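Search the FAQ Go

Slow Stops and Surprise Drops: the Kpodo Bench Arm FAQ

In February our arm let go of a part halfway through a move, and then the gripper refused to close again until we cycled the power. No injuries, one cracked test block, and a great many questions from everyone who uses the bench! Esi Gbeho and I have collected them here, with the answers we're confident in and a couple we're still chasing.

So what went wrong?

The gripper lost its connection to the controller for a moment while the arm was still moving. Our script, Undside, treated the silence as "gripper ready" and carried on. The fingers opened at the next command, well above the slab. It was a small bug with a loud result, and tracking it down was the most fun I've had all winter.

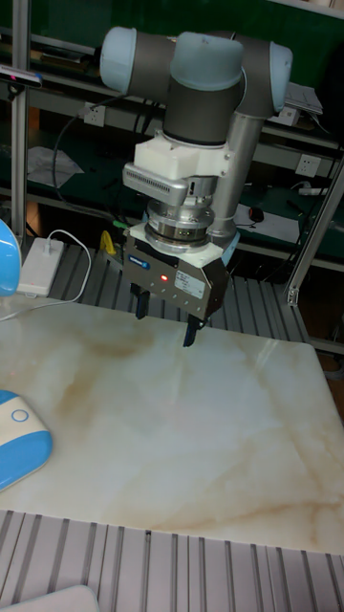 Gripper open over the marble top, right finger just above the surface.

Was it the cable or the code?

Both. Ayuba Akpalu wiggled the connector at the gripper while Akosua Eshun watched the log, and they got the dropout to repeat 2 times in 20 tries. A loose plug should never be enough to drop a part, though, so the code got fixed as well. Undside now waits up to 1000 milliseconds for a reply and then stops the arm. If you wrote your own script before the fix, please copy the new wait block into it. It's 43 lines and Seidu Gbeho has commented nearly all of them (thank you, Seidu!).

Does the red light on the gripper mean a fault?

Don't judge by the light alone. Look at the status page on the controller, which tells you whether the gripper is talking and when it last answered. We'd love a proper light chart by the bench – if you feel like drawing one, go for it.
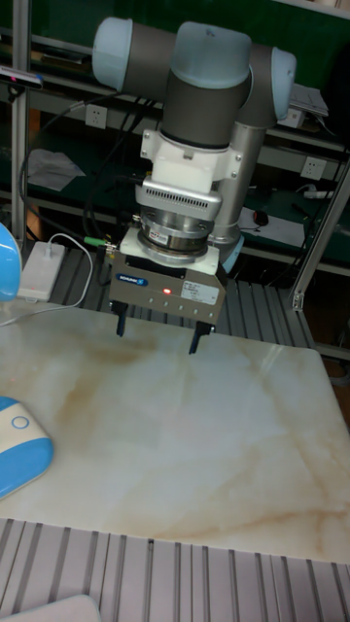
Can I put my hand in to free a stuck part?

Only with the arm stopped and the stop button pressed in. That goes for open fingers too. During the dropout ours were open and looked perfectly harmless, and they moved the moment the connection came back. Press stop, check the status page, then reach in.

What should I check before my first run?

Seat the gripper plug by hand and follow the cable back along the arm, looking for anywhere it could snag when the wrist turns. Then do one slow pass with nothing in the fingers.
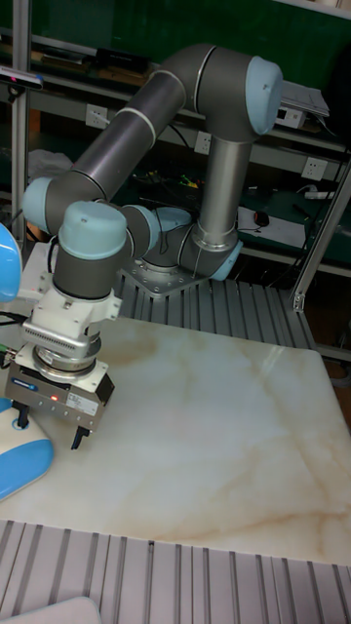 Cable slack is the part of this I could talk about all day. Too little and the wrist tugs on the plug at the end of its reach; too much and you've made a loop for something to catch on. Look at the green connector on the side of the gripper: it's out at the moving end, so every turn of the wrist matters to it. We now leave enough slack for the full turn and clip the rest to the arm. Cundero sells a nice soft clip, and a strip of hook-and-loop does the job just as well.

Why not just slow everything down?

We tried it. Slower moves made the dropout rarer, and that nearly fooled us into calling it solved. Esi Ankrah had the good idea of pulling the plug on purpose, at low speed with nothing held, to see what the script would do.

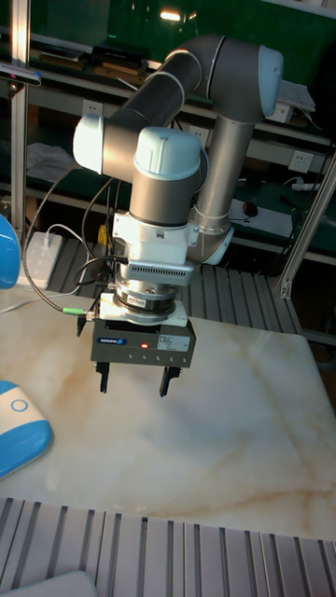 The old version sailed straight on to the next point. The new one halts and puts a plain message on the screen, and it was a lovely thing to see the first time. We now repeat the pulled-plug test after every update, with one person on the stop button.

Is anything still unsolved?

Yes. After a dropout the gripper sometimes comes back with its zero position slightly off. Re-homing clears it, but we don't know the cause yet. If you see it, save the log before you restart and leave a note with the time and what you were running.

Can I use this fix with the Jellent feeder?

Not yet. The feeder has its own timeout, and the two haven't been tested together. Akosua is working on it and would welcome a second pair of hands.

Contact the bench team | © Kpodo Workshop | Back to top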